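**Tournament rules, section 7: stage selection after a loss**

*Enoncombe Fighting Games Association, members' board. Please keep replies to the subject of the thread.*

---

**Eleri Parri** (Rules Secretary)

Members are invited to comment on the proposed change to section 7 before the January meeting. At present, the losing player may change character, stage, or both before the next game in a set of *Vadari*. Under the proposal, the losing player would have to choose one or the other.

The change was requested by our Corkcombe branch, which has used the single-choice rule in its own monthly bracket since the spring. The wording would be:

> Following a loss, the losing player may select a new character or a new stage. The winning player shall retain the character used in the preceding game.

Comments will be passed to the meeting in full.

---

**ZHajdu**

I wish to record my opposition. The present rule is well understood by players who travel to us from other clubs, and they will have practised for it. A visitor who has lost on the narrow bridge stage should be free to leave it and also to bring in a second character. Under the draft, that player must give up one of the two. The length of a set is too short for such a penalty.

---

**K_MacRitchie** (Corkcombe branch)

I can't agree with Mr Hajdu that it is a penalty. The losing player still has a choice which the winner does not. Under the present rule, a player who loses the first game can move straight to Guo on the open arena, where ring-outs are hardly possible and her long reach decides most exchanges. We kept records of our bracket over the year: of 361 sets played, 93 went to a final game after a double change of that kind. Our members found those games repetitive, both to play and to watch.

---

**ZHajdu**

The figures do not show who won the 93 final games. Without that, they tell us only that the sets were close, and I should have thought that was desirable.

If Guo is the difficulty on the open arena, the meeting could remove the arena from the list. That would be a smaller change.

---

**K_MacRitchie** (Corkcombe branch)

The winners were not recorded, and I accept the point. I do not accept that removing the arena is smaller. It is the only stage on the list without a ledge, and several of our newer members rely on it.

---

**Ruth Whitlock** (Tournament Desk)

I take no view on the principle. The desk would, however, ask for two matters to be settled in the wording.

1. Whether a change of weapon style counts as a change of character. Last season the desk gave different answers on different evenings.
2. Whether the choice must be declared before the winner leaves the character screen.

Set sheets are also still reaching the desk in pencil, or without the stage entered. Under the draft, the stage played will matter to any dispute. Please complete sheets in pen.

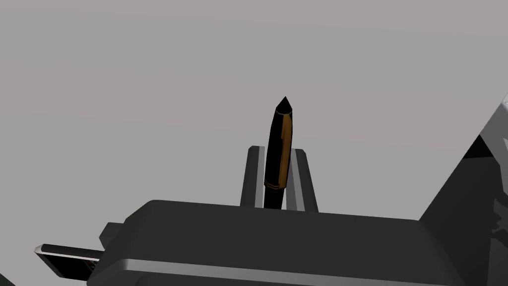 *Pen, black with an amber stripe.*

Sheets with no stage entered will be returned to both players for completion.

---

**AQuintero**

I support the draft, with one reservation. A change of weapon style alters the move list entirely, so it ought to be treated as a change of character. If it is left out, players will change style and stage together and we shall be back where we started.

May I also ask whether the rule would apply to the team event? The order of players is fixed there, and a change of character means something rather different.

---

**Eleri Parri** (Rules Secretary)

Thank you. The draft is intended for singles only and I will add a line to that effect. Miss Quintero's point on weapon style will be put as an amendment, and Mr Hajdu's suggestion on the open arena will be listed as an alternative motion, provided that he finds a seconder.

On declaration, I propose "before either player confirms a character". Ruth, would that suit the desk?

---

**Ruth Whitlock** (Tournament Desk)

It would, yes.

---

**ZHajdu**

I remain opposed, but I am content with the wording on declaration. I will write to members separately about a seconder.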